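Section 4. Countertop Utensil Caddy: Setting Up and Loading

Read this section before you put the Endell caddy on the counter. Fitting the wire base is covered in Section 3. Keep this guide with the rest of your Skornness papers.

Choosing a place

1. Pick a flat stretch of counter against a wall, within reach of the stove but clear of the burners.

2. Check what is on the wall. The caddy may stand near an outlet, but long handles must not hang in front of the sockets or rest on a plugged-in cord.

3. Wipe the counter and let it dry. Crumbs under the wire rail will make the caddy rock.

4. Set the caddy down with the square cup on your right. Press lightly on each end of the top. If it moves, go back to Section 3 and seat the wire base again.

CAUTION: Do not push the caddy hard against a painted wall. Utensil heads lean outward and will mark the paint over time – leave a hand's width behind it.

Loading the compartments

5. Start with the left compartment. It is meant for light tools with long handles, such as a spatula, a pastry brush and a whisk. Put them in handle first.

6. Put the flat-headed tools in before the whisk. The wire loops catch on anything pushed in after them.

7. Let the tools lean the same way. Crossed handles jam when you pull one out.

8. Use the square cup for shorter tools. Its rim sits a little higher than the top surface, so small handles are easier to find.

9. The middle slot is optional. Leave it open if you use only a few tools.

NOTE: Utensils must be fully dry before they go back in. Water collects at the bottom of the columns and leaves a film.

CAUTION: Do not store knives with the blade up in any compartment.

Weekly care

10. Take out all the utensils. Lift the caddy by the two columns, never by the top alone.

11. Wash with warm water and dish soap. Do not use scouring powder. Rinse, turn upside down and leave for 24 hours if the columns are wet inside.

12. Dry the wire base with a cloth before setting it back on the counter.

For spare parts, write to Ulises Bravo at the Skornness parts desk and quote part number 77. 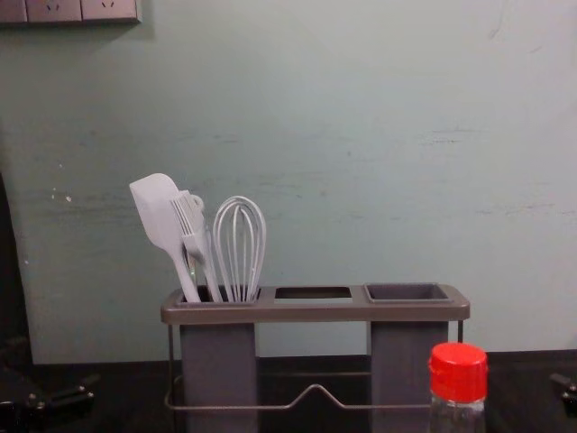
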